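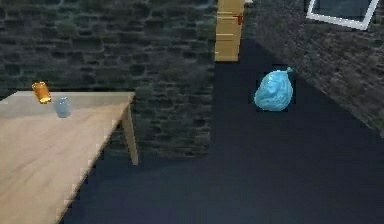

Notice to Residents of Binholm

The Office of Weather Allotments advises that the fog for the coming quarter has been apportioned. Each household will receive 4 mornings of fog and one evening of light mist. Unused fog may not be carried over into November.

Households on the Rutance side of the river have again applied for snow. The Office regrets that snow was assigned to Gomholm in perpetuity, under an agreement signed by both councils and by the river.

Residents are reminded that thunder is a shared service. Last quarter the Office received 200 complaints about its volume and 50 requests that it be louder. Both sets of letters have been read aloud to the thunder, which has asked for time to consider its position.
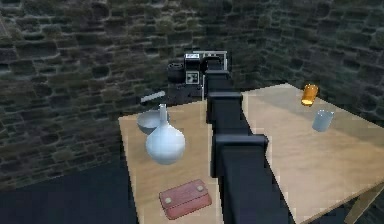
Two tables, Binholm.

The matter of the missing rainbow remains open. It was signed out to the Hijazi Bakery for a wedding and was due back within 90 minutes. The bakery states that it was returned, folded, to the night counter. The Office holds no receipt, and has found only a faint stripe of violet on the counter bell.
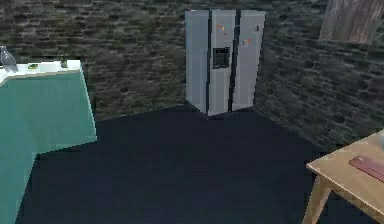 Frost must be kept cold until the morning for which it is issued. Residents have asked whether an ordinary household appliance will serve. A refrigerator with two tall doors and a water and ice dispenser set into the left one is acceptable, provided the frost is never placed near the dispenser, where it may learn to be ice. Frost that has become ice cannot be exchanged.

Applications for sunshine close on 01/02/2023. Late forms will be answered with cloud.

By order of the Office, Binholm. The wind has been informed.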